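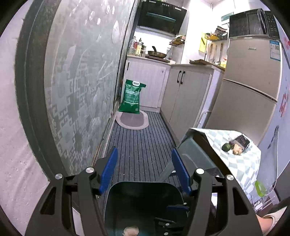

From: Afaf Khalaf
To: Trotbridge Household Automation list
Date: 23 September 2018
Subject: Re: Readiness of machines for kitchen chores

Dear members,

I write in reply to Mr. Abu Hammour's message on the draft position paper. The relevant part is quoted for those who joined the list after it was sent.

Tamer Abu Hammour wrote:
> The draft states that general kitchen tidying is "not yet within reach."
> I consider this too cautious. The Vandov trials moved packaged goods
> from table to shelf in 28 of 50 attempts, with no one stepping in.
> I propose that we say "partly within reach" and give the figure.

The office has no objection to giving the figure. It does object to the wording. The Vandov trials were held at a fixed bench, with every item placed in advance. A household kitchen of the ordinary narrow kind is a harder matter. A green bag of rice stands on the floor at the far end. Ginger and a round green vegetable lie on a checkered cloth beside a packaged box. The frying pan shares the counter with the condiment bottles, and the ladles and spatulas hang from a rail at the back. To put such a room in order, a machine must travel the length of a ribbed runner and pass onto a separate rug without catching its edge. It must then lift a soft bag, a root and a ladle with the same fingers.

Members will recall that the Amo unit was stopped by a loose rug in September. Abou Jaoude has since reported better results on soft packaging — though only for bags below 800 grams, and a bag of rice for family use commonly weighs 5 kilograms.

The office therefore proposes the following text for section two:

"Single tasks with prepared objects can be done by present machines with moderate success. Complete chores in an occupied kitchen cannot yet be left to them."

Members who wish to amend this text are asked to reply to the list with their own wording. Comments on section three should be sent under a separate subject line.

Respectfully,

Afaf Khalaf
Secretary, Trotbridge Household Automation list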